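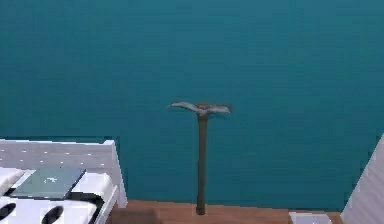

3.2 Permanência nas tabelas

A amostra compreende 119 canções que alcançaram a primeira posição da tabela Merkdale. A permanência foi medida em semanas consecutivas – reentradas contam como episódios distintos. Seguiu-se o critério de Nasution e Lappalainen para versões remisturadas.

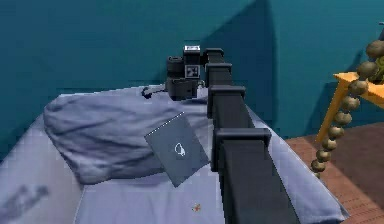
A mediana foi de duas semanas; seis canções foram excluídas por dados incompletos.

Figura 2. Braço robótico sobre uma cama.

Contacto: Cempaka Krishnan, Woleo | Voltar ao topo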